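Workshop notebook, Ondedport shed
2022-09-29

Tristine, centreboard and case. Entry by Yanti, with bits from Ott where marked.

Board came out at nine with the chain hoist. Took longer than planned because the pivot pin had seized in the port cheek and Hryhorii had to drift it out from the starboard side with a bronze bar. Pin is worn on the underside, enough to catch a fingernail. Bushes are oval. Both to be replaced. I have put the old pin in the labelled tin on the shelf over the vice, please don't bin it, we need it to set the length of the new one.

Board itself: plywood core sheathed in glass, lead let into the lower end. The sheathing is sound on the flat faces but has let go along the leading edge for the length of my forearm, starting at the bottom corner. Tapped it all over and marked the hollow parts in pencil. Ott went over the same area with the moisture meter. High at the bottom corner, normal by the time you get up to the lifting tackle hole. So the water has been getting in at the tip and creeping up, as we thought when she came in.

Weight of the lead is not on the drawing. Uliana has asked the owner whether the first builder left any notes. If we get no answer we weigh the whole board once it is dry and work back.
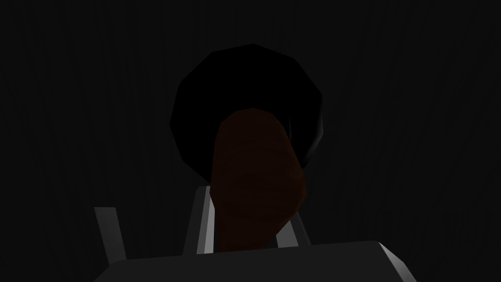

Does the lead have to come out before the edge is repaired?
The lead can stay where it is as long as the epoxy bond around it is still tight, and on this board it rings solid all the way round. Only the plywood ahead of it needs cutting back.

Cut back the edge after tea. Used the multi-tool for the first pass, then a sharp block plane. The second ply is black for a short way and then clean. Stopped at clean wood plus a thumb's width. Leaving it open under the lamps with the fan on low. Meter again in the morning and every morning until two readings match.

Case. Hryhorii got his head in from below with the inspection lamp. Inside faces are fouled but hard. The bed logs are good. There is a weep at the after end where the case meets the keel batten, and somebody has been there before with a tube of something rubbery, which peeled off in one strip. We rake that joint out, dry it, and do it again with thickened epoxy and a proper fillet. Nadiia wants a strip of glass tape over the fillet as well. I think the fillet is enough on its own but it is a small job and I won't argue.

Slot width: board was rattling in the case at anchor, according to the owner. Plan is to glue wear strips to the case sides, low down near the mouth, and fair them off at both ends so that weed doesn't hang up. Nadiia has some offcuts of slippery plastic sheet from the Zilen job that would do. Check they can be fastened, as glue alone won't hold that stuff. Countersunk bronze screws, bedded.

Ott: the lifting pennant runs over a sheave at the top of the case and the sheave is cracked. Bore is fine but one cheek will come off the next time it takes a load. Romaniuk stock the same size, part 2981, and they have it in. Ordered one and a spare. I also want to change the rope lead so that it pulls square to the sheave. At present it comes off at an angle and has sawn a groove in the coaming.

Yanti again. Talked through the sequence at lunch with everyone there. Agreed:

Edge repair first, new wood scarfed in, shaped to the template Uliana took off the good upper part.
Then sheathing, two layers round the leading edge, one over the faces, lapped well past the old glass.
Bore out the pivot hole oversize, fill with thickened epoxy, redrill for the new bush. Hole must be square to the board. Use the drill stand, not by eye.
Case work to go on at the same time, since the two jobs don't get in each other's way.
Board back in dry for a trial swing before any antifouling goes on.

Quote for all this was 4000 including the sheave. We have used 21 hours so far. The pin took more of that than it should have. If the core is wet any higher than Ott's readings say, I will ring the owner before we go on.

Trial swing: the board should drop under its own weight and come up again with one person on the tackle. The stop on the case should catch it before it reaches 90 degrees to the keel. The old stop block was chewed away and the board had been swinging past it and knocking on the after end of the slot, which may be what started the weep.

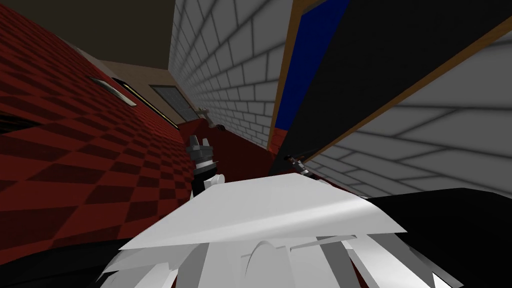

Red checked floor and white brick wall.

Stores. Low on slow hardener and on peel ply. Gloves, medium, nearly out. Hryhorii has taken the last of the glass tape off the roll for the Zilen rudder so there is none for the case until more comes. Put it on the Romaniuk order with the sheave if it hasn't gone yet.

Launch is still pencilled for October. Uliana to ask the yard for the crane slot after the springs, as there is not enough water at the slip for her on neaps with the trailer under.

Left the fan on low and the lamps on the timer. Hoist chain is tied back to the post. Case mouth is covered with card, take it off before anyone starts raking out.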